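Table day

25 May 2022

Quick one, kettle's on. Finally cleared the white table. It's been the dumping spot since February and I could not look at it any more. Mail, rubber bands, a Greludora catalogue from two moves ago, 30 odd twist ties (why do I keep them). Recycling bin is full and it isn't even collection week.

Only things allowed back on – the clear glass bowl, the shallow one, and the olive green thing I can't seem to part with. Love that colour. Goes a bit yellow near the top when the light gets on it.
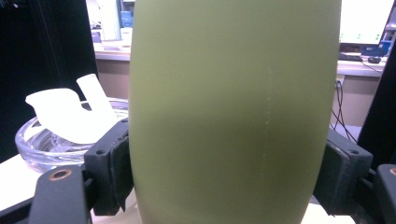

Anyway. Clotilde reckons I should get a tray so the mess has edges. Maybe. Saw one in Surkbridge for 200 dollars, no thanks, will check the op shop first. The bowl is for keys and keys only. Not batteries, not lollies, not teh spare buttons.

Cupboard under the sink is next, been putting it off. Might do it tommorow arvo if the rain hangs around. Found my good scissors too, under the catalogue. Right, tea.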